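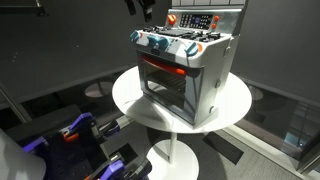

A toy oven and stove on a round white table.

Search this site
Enter keyword
Search

How to Keep the Scorebook at a Murthy Cup Match

Issued by the Meltlow Cricket Association, Scoring and Records Office
Last revised August 24, 2021

These instructions apply to every person who scores a Murthy Cup match, whether on paper or with the Humik scoring application. Each team must supply one scorer. The two scorers sit together for the whole match and agree on the record at the end of every over. Where paper and Humik records differ and the scorers cannot settle the difference, the paper book is the official record.

Before the match

Arrive no later than the captains' meeting. Collect the scorebook from the ground official and check that the opening pages are clean and that the previous match has been signed off.

Enter the following in ink:

- the names of both teams, the ground, and the date
- the competition and the number of overs per side
- the names of both umpires
- the result of the toss and the decision made by the captain who won it

Ask each captain for a written team list. Use the first initial and full last name of every player. Where two players share a last name, write both first names in full. The Funen side, for example, must be entered as Krishnamoorthy Sundaram and Sumathi Sundaram, never as K. and S.

Batters are written into the batting section as they come to the crease. Do not copy the batting order from the team list in advance. Captains change the order without notice, and crossed-out names make the page difficult to check.

Recording each ball

Every ball is entered in the bowling section. Every run is then entered in one further place, either against the batter's name or in the extras section, and marked off in the running total. Work in the same order each time:

1. Bowler
2. Batter or extras
3. Running total

Use the standard symbols. A dot is a ball from which no run is scored and no wicket falls. A numeral is the number of runs scored from the bat. A W is a wicket credited to the bowler. A plus sign is a wide. A circle is a no ball, with any runs off the bat written inside it. Byes and leg byes are shown by a triangle, point up for byes and point down for leg byes, with the number of runs inside.

Wides and no balls count against the bowler's figures. Byes and leg byes do not. A wide or a no ball is not one of the six balls of the over, and a further ball must be bowled for each.

Responding to the umpires

Acknowledge every signal by raising one arm clearly or by switching on the signal light. The umpire will wait for your acknowledgment before allowing play to continue. If a signal was unclear, do not acknowledge it. Stand up, and the umpire will repeat it.

Only one scorer acknowledges. Agree before the start which of you will do so.

Recording a wicket

When a wicket falls, complete these entries before the next ball:

- how the batter was out, and the fielder's name if there was a catch, stumping, or run out
- the bowler's name, except for a run out
- the batter's score
- the team total and the number of the wicket

In a run out, confirm which batter is out before writing anything. The umpires can be asked at the end of the over if there is any doubt. A run out is not credited to the bowler and must not be marked with a W in the bowling section.

End of the over

Add the runs charged to the bowler and write the bowler's new total at the foot of the over. Read the team total, the wickets, and the bowler's figures aloud to the other scorer. If they do not match, find the error at once. Correct it with a single line through the wrong entry and write the right entry beside it. Correction fluid is not permitted.

End of the innings

Add the batters' runs and the extras. The result must equal the team total. Next, add the runs charged to all bowlers and the byes, the leg byes, and any penalty runs. This must give the same number.

If the batters made 205 and there were 22 extras, the team total is 227, and the bowling section must also come to 227 once byes, leg byes, and penalty runs are added. Do not hand the total to the umpires until both sums agree.

Signing and returning the book

Both scorers sign the foot of each innings page. The umpires and captains sign the result line. A photograph of each signed page must reach the Records Office by noon on the day after the match. Humik users should also close the match in the application, as an open match will not appear in the league table.

Signed pages may be changed only by the Records Office. Requests must be made in writing by a team captain and must state the over in question. Address requests to Pavithra Kartha, Records Officer. Questions about symbols or procedure may be sent to Ilango Shenoy, Scoring Coordinator.

The next training session for new scorers will be held in October at the Meltlow pavilion. Bring a pencil, two pens of different colors, and a ruler.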